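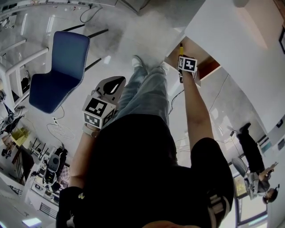
Grarkari hand-held gripper kit, bought through Skutbridge

Rating: four out of five, and I'd buy it again with my eyes a little wider open

I put off writing this for most of the spring because I kept changing my mind about it, and I've now settled on liking it quite a lot. If you're a small group trying to teach a robot to do household things (opening cabinets, putting things away, picking up the odd pen) and you're trying to work out what to spend and in what order, I hope some of this saves you an evening or two with a spreadsheet.

A bit about us first, so you can tell how much of this applies to you. We're a small shop working out of one room at the Ikeda building, which is a nice bright room but has never once been tidy. We already had an arm. What we didn't have was a decent way of recording a person doing a job with their hands so the arm would have something to learn from. We'd been driving the arm around by remote for every single recording, and oh my goodness, it is slow. You spend a whole morning on one drawer.

So in April I got told I could spend $2000 on "something better," no more, and nothing with a yearly fee unless I was willing to come back and argue for it. The two things on my list were the Grarkari kit and the Zistel glove system. I wanted the gloves, I'll admit it. They look wonderful. But the gloves come with a license that renews, and by the time I'd added the second glove and the charging dock I was well past my number, before shipping. The Grarkari kit came to $1026 from Skutbridge, for the hand-held gripper and the set of printed marker blocks and cubes, plus the wristbands. No license. That left me nearly half the money for all the things I hadn't thought of, and I'd strongly suggest you leave yourself the same kind of cushion, as I'll get to below.

What it's like to use

The idea is simple enough. You hold the gripper in one hand and the cube at its base carries the black-and-white patterns that the camera on your head uses to work out where it is. For the other hand you can just grip one of the little marker blocks and go about your business. I had my doubts about the block, because it seemed like an awkward thing to hold while you're trying to do something else with the same fingers, and for the first day or so it really is. Then you find a grip that suits you and you mostly stop thinking about it. People with small hands had more trouble than people with big ones. I'd love a thinner block, if anyone from Grarkari reads these.

The gripper body is flat and gray and feels solid. It's lighter than I expected, and a good thing too, because your forearm is going to be up in the air for long stretches. Try it with your arm out in front of you for ten minutes before you plan anybody's schedule! I had penciled in 8 hours of recording a day when I wrote up the request, and I can only say I was feeling optimistic. We get 6 on a good day, with breaks and with people trading off, and the last one isn't our best work. If you're budgeting for people's time (and please do, it's the biggest line by a mile and it's the one that never makes it into the quote), start from there and not from the length of your working day.

Tracking is good when the patterns face you and so-so when they don't. Reaching into cabinets is where I noticed it most. Your hand goes in, your wrist turns, and the markers can end up facing the back wall, and then the software has to guess for a moment. We learned to approach from a slightly different angle and to keep the elbow lower. The manual has half a page on this, and it should have five. Shiny floors and ceiling lights were a worry for us going in, and I fussed over them more than I needed to. A window behind the person was a bigger nuisance, so have a blind on your list if you're facing the afternoon sun.

Setup took us a morning. I'd read other buyers saying an hour, and maybe they're quicker than I am, or maybe they have fewer cables. The calibration step wants you to stand still and turn the cube through a set of poses, and it will cheerfully accept a bad one, so do it twice and compare. I wish it would beep or sulk or something.

The money part, since that's what I'd have wanted to read

Besides the kit itself, here's where the rest of the budget went. Storage was the big one. Head camera video eats drives at an amazing rate, and I bought one drive, filled it, and bought another of twice the size, which I should have done to begin with. Next was a second set of marker blocks. You can print the patterns yourself and stick them on, and we tried, and ours curled at the corners inside a month. The real ones from Skutbridge are dearer than they ought to be but they stay flat. Then cable ties and floor covers, which sounds silly until you've walked backward over a loose cable with a camera on your head. Please buy the floor covers. They cost less than lunch for the team and I put them off for weeks.

I also spent a little on things to practice on. A cabinet with doors, some bins, pens and small bits and pieces from the dollar store. You can use whatever furniture you've got, of course, but I found people were more relaxed about bumping things that had been bought for bumping.

What I did not buy, and was urged to, was the extended service plan. It covers the gripper against drops, and it costs enough that I'd sooner put it toward a spare. I may regret that. Ours has been dropped more than once and is still going.

One thing on the arm side that I'd forgotten to plan for: if the gripper in your hand and the gripper on your robot are a different shape, somebody has to sort that out before the recordings do you much good. We needed an adapter plate for ours. Skutbridge sells one, but it was out of stock when I ordered and they didn't mention that until I called. The woman on the phone was lovely about it, I should say, and they shipped it free when it came in. Still, check first.

Would I get the gloves instead if I had the money? I've gone back and forth. For anything with fiddly finger work I think the Zistel would be the better choice, and I did enjoy the demo. For opening, grabbing, carrying and putting down, the Grarkari does what we need, and new people can be taught it before their coffee gets cold. I'd take two of these over one of those, and a second kit is in fact what I've asked for in the next round.

I'm taking off one star for the manual and the block size, and because the carrying case has foam cut for a gripper that isn't quite the shape of the one they sent me. Ours travels in a towel.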